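Wullamach Road Association
Minutes of the April meeting

Last updated: April

Held in the dining room of the Camacho house, called for 7:00 p.m. and begun at 7:20, when the second extension leaf had been found and fitted to the table.

Present: Fulgencio Contreras (chairing), Guadalupe Camacho (host), Trinidad Sotomayor, Perla Meléndez, Phúc Sầm (minutes), and four other households who asked that their names be left out after what happened with the fall minutes. Nine households in all. There are 31 on the road. The bylaws ask for eight, so we were legal with one to spare, and Fulgencio asked that no one go home early.

1. Last meeting's minutes

Trinidad objected to the word "shouted" in the item on snow. She would accept "said across the room." Perla, who had been in the room, thought "shouted" was generous. Changed to "said with force" and approved.

Guadalupe asked whether the minutes could be shorter this time. The minute-taker said he would see what he could do if people would say less.

2. Money

The road account stands at $2,425. Two households have not paid this year's dues. One has sent a letter explaining that they no longer use the road, having started to come in by the lake side. There is no road on the lake side. Fulgencio will write back and ask for details of the crossing.

Perla asked why the balance was the same as in the fall. Fulgencio said we had not bought anything. She asked why, then, the road looked the way it did. He said those two facts were related.

The bank has begun charging a monthly fee for paper statements. Agreed to go to electronic statements, which will be printed out by Fulgencio at his own expense and kept in the same binder.

3. State of the road

The long item, as always.

The winter was hard on the stretch between the mailboxes and the first bend. The washboard there is now bad enough that Guadalupe's rear view mirror has come down twice. The low spot by the Sotomayor gate holds water after any rain, and ducks have been seen on it. Trinidad would like it recorded that she does not feed the ducks. Recorded.

The upper end is in decent shape. The upper end households said this was down to careful driving. The lower end households said it was down to the upper end having only three houses on it, while everyone at the bottom gets driven past by everyone else. This discussion took place last April in nearly the same words and the minute-taker refers readers to those minutes.

Perla has walked the full length with a can of marking paint and ringed the holes in orange. She was thanked. One household asked how long the paint lasts, since visitors have been steering around the rings with such care that they are now driving on the Contreras lawn. It lasts until the hole is filled, or until the hole gets bigger than the ring.

4. Grading and gravel

Two quotes were passed around.

Vaker would grade the whole road, crown it, and bring in gravel for the low stretch. Their price is above what is in the account. They can start in three weeks and will put it in writing.

Varela would grade the lower half only, with less gravel, at a price we could pay and still have something left for plowing. They can come "when the ground's right." Fulgencio asked on the phone when that would be and was told he would know it when he saw it.

Guadalupe favored Vaker, on the grounds that we have bought the cheap version three times and are still talking about it. Trinidad favored Varela, on the grounds that we have $2,425. Both points were felt to be strong.

Phúc asked whether anyone had checked that the two quotes were for the same kind of stone. They were not. Vaker is quoting crushed stone with fines in it, which packs down. Varela's says "gravel." There followed 20 minutes on gravel. Several people know more about it than their neighbors had ever suspected. The round kind rolls out from under the tires and ends up in the ditch, and we know this, as that is where the last load is.

Someone proposed digging it back out of the ditch. There was a silence, and then it was agreed that this was free.

Decided, seven in favor and two against: ask Vaker for a price on the lower half only, using the crushed stone. Perla to call. If it comes in under the balance, Fulgencio may say yes without another meeting. This last part passed with the most enthusiasm of the evening.

5. The culvert

The culvert under the first bend is still there. One end is partly crushed and the other has a log in it. Fulgencio described the log. It is larger than the log we took out two years ago, and may be the same log.

Perla said the grading will be wasted if the culvert is not cleared first, as the water will go right over the top as it did before. Everyone agreed with this. Everyone then looked at the table for a while.

A work morning was set for the week before the grading, whenever that turns out to be, starting at 8:00 a.m. at the bend. Bring a shovel. Trinidad has a chain. Guadalupe has a truck the chain can be attached to, and wished to know who would be paying for her bumper. Left open.

A replacement for the crushed end was discussed. A length of Wirnix pipe has been behind the Contreras barn since before most of us moved here. Fulgencio believes it is the right diameter. He was asked if he had measured it, and said he had looked at it a lot. He will measure it.

6. Speed

The sign at the entrance says 15. One household feels this is too fast. Another feels it is a suggestion. Delivery drivers were blamed for a while, until Guadalupe remarked that she sits at her kitchen window most mornings and could name the vehicles she sees, and that not many of them are brown. She was not asked to name them.

Speed bumps were raised and voted down, on the grounds that the road is already providing this service.

Agreed to repaint the sign. Phúc has paint.

7. Mailboxes

The mailbox row leans. It leans more than it did. The carrier left a note that was polite in its first paragraph. The post at the left end has rotted at ground level and is being held up by the others, an arrangement that Perla compared to the association.

New posts can be set the same morning as the culvert if there is anyone left who can stand. Trinidad offered two cedar posts she was saving for something else. Pressed on what, she could not remember, and the posts were accepted with thanks.

The question of box order came up again. The boxes are in order of when people moved in, and the numbers therefore run in no order at all. A motion to put them in number order failed for want of a second. A household that has been at the right end for 26 years said it would take more than a motion.

8. Plowing

Deferred to the fall. Trinidad asked that it be noted she had something to say about plowing and had chosen not to. Noted, with appreciation.

9. The email list

The list is working except for the people it is not working for, who could not be told by email. Fulgencio will leave slips in their boxes.

Please do not reply to everyone with "thanks." Last month a notice about a loose horse brought in so many thanks that the message saying the horse had been found was missed by half the road, and two people were still out with halters after dark.

10. Other business

The dog at the first bend. The owner was present and said the dog is friendly. Those who walk past the dog said they were glad to hear it.

Brush along the east ditch is getting into the sight line at the entrance. Phúc will cut it back as far as his property line and then, with the permission given tonight by Guadalupe, keep going.

A household asked if the association could do something about the lake being so high. It could not.

Chairing for next year. Fulgencio said he had done it for 4 years and would be happy to see it pass to someone else. No one spoke. Fulgencio was thanked for agreeing to continue. He said he had not agreed. He was thanked again.

11. To be done

Perla – call Vaker about the lower half, crushed stone.
Fulgencio – measure the pipe, with a tape. Reply to the lake household. Slips in boxes.
Trinidad – chain, posts.
Guadalupe – truck, bumper permitting.
Phúc – sign, brush, these minutes.
Everyone – slow down at the bend, and pay your dues if you are one of the two. You know which two.

12. Next meeting

In the fall, after the leaves and before the first snow. Trinidad offered her house, on condition that people park on the grass and keep off the low spot. Perla asked if this was on account of the ducks. Trinidad said it was on account of the cars.

Closed at 9:40 p.m. There was a lemon cake, which had been on the sideboard the whole time, and several people felt that item 4 would have gone faster if this had been announced.
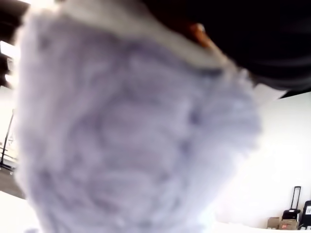

The cake plate goes back to Guadalupe's sister, so whoever took home the last of it under foil should bring it by before the work morning. Corrections to these minutes go to Phúc, in writing, one per household.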